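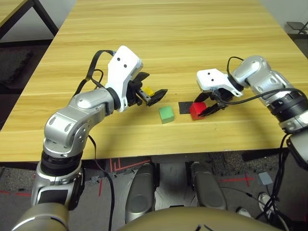
Why Do Block Towers Fall Down?

I have a confession to make. I am a grown-up, I have a job and a bike and a drawer full of batteries that may or may not work, and I still play with blocks. I love them! Give me a few cubes and a table and I'm busy until lunch.

And the question I get asked more than any other, mostly by kids in September when everybody is back in class and building things again, is this one: why does my tower keep falling down?

Good question. Let's find out. You'll need some blocks, so go grab them now. I'll wait.

Got them? Okay!

First, what is a cube?

A cube is a block where every side is a square, and all the squares are the same size. It has six flat sides (they're called faces). Pick one up and turn it over and over in your fingers. Any way you put it down, it looks the same and it stands just as tall. That makes cubes wonderful for beginners, as you can't put one down the wrong way up.

Now try a ball. Put a ball on the table and put your cube on top of it. Hopeless! A ball touches the table in one tiny spot, and the cube only touches the ball in one tiny spot too. A cube sits on a whole face, and all of that face is touching the table. More touching means more holding up.

The secret spot in the middle

Every block has a special place called its center of gravity. It's a big name for a simple thing. Gravity is the pull that brings everything down toward the ground (it's why your toast lands on the floor and doesn't float around the kitchen). Gravity pulls on every bit of the block, but you can pretend that it's all pulling on just one spot. In a solid cube made of the same stuff all the way through, that spot is right in the middle, deep inside where you can't see it.

Here's the rule. If the secret spot is above the part that's being held up, the block stays put. If the secret spot goes out past the edge, down it comes.

Try this with me. Put one cube on another so the edges match. Now nudge the top cube sideways, a teeny bit at a time. It stays, it stays, it still stays... and then it tips! Look at how far you got. You should be able to push it nearly halfway over before it goes. I must have done this 40 times when I was writing this page, and I still jump a little when it falls.
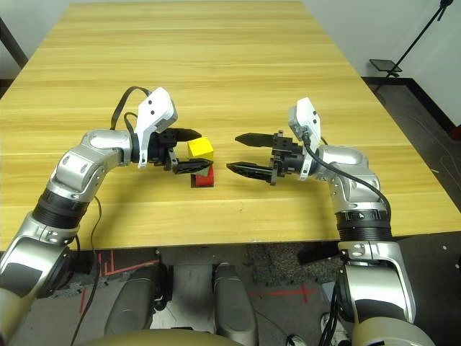
Reading time: 5 minutes

Red and yellow, top or bottom

Let's talk about colors for a second. Does a yellow block stack better than a red one? Nope! If two blocks are the same size and made of the same stuff, you can swap them and your tower won't mind at all. But colors are very handy for talking. "Put the yellow one on the red one" is so much easier to say than "put that one on the other one, no, the OTHER other one."

You can use colors to make a plan, too. Say you have a red cube, a yellow cube and a green cube. How many different towers can you make if you use all three? Have a go and draw each one with crayons so you don't forget any. (I'll tell you at the end. No peeking.)

Why letting go is the hard part

Here is something funny about stacking. Carrying the block over is easy. Putting it down is pretty easy. It's the letting go that gets you!

When you hold a cube, your fingers push on it from two sides, and the pushes match, so the block stays still between them. If one finger comes off before the other, the finger that's left gives the block a little shove. Off it slides. So open both fingers at the same time, and open them slowly. Then move your hand straight back, or straight up, without brushing against the tower. Sleeves are terrible for this. Roll them up.

My friend Weronika Stępień taught me to breathe out while I let go. I don't know if there's any science in it, but my hands do feel steadier.

Look under your tower

A tower can only be as steady as the thing it's standing on. A table with a flat, hard top is great. A bed is awful, a rug is tricky, and the lid of a shoebox is somewhere in between. If you build on something thin and flat, like a mat, make sure the whole bottom block is on it. Half on and half off makes a slope, and a slope tips the secret spot over to one side.

Wobble test: before you add another block, touch the bottom one very gently. Does it rock? Then fix that first. A small lean down at the bottom turns into a big lean up at the top.

Your turn!

Build a tower of 5 cubes with all the edges lined up. Easy enough. Now build one where each cube sticks out a tiny bit more to the right than the one underneath. How many can you add before it goes?

Next, build one that goes right, then left, then right, like a zigzag. I bet the zigzag gets taller. Can you work out why, using the secret spot?

You could also ask someone to build with you, with one of you holding the bottom block still and the other one adding to the top. Then swap jobs.

Oh, and the answer to the color puzzle! There are six different towers. If red is on the bottom you can make 2, and it's the same if you start with yellow, and the same again with green. Now go and find a fourth color and see how many you get (you're going to need more paper).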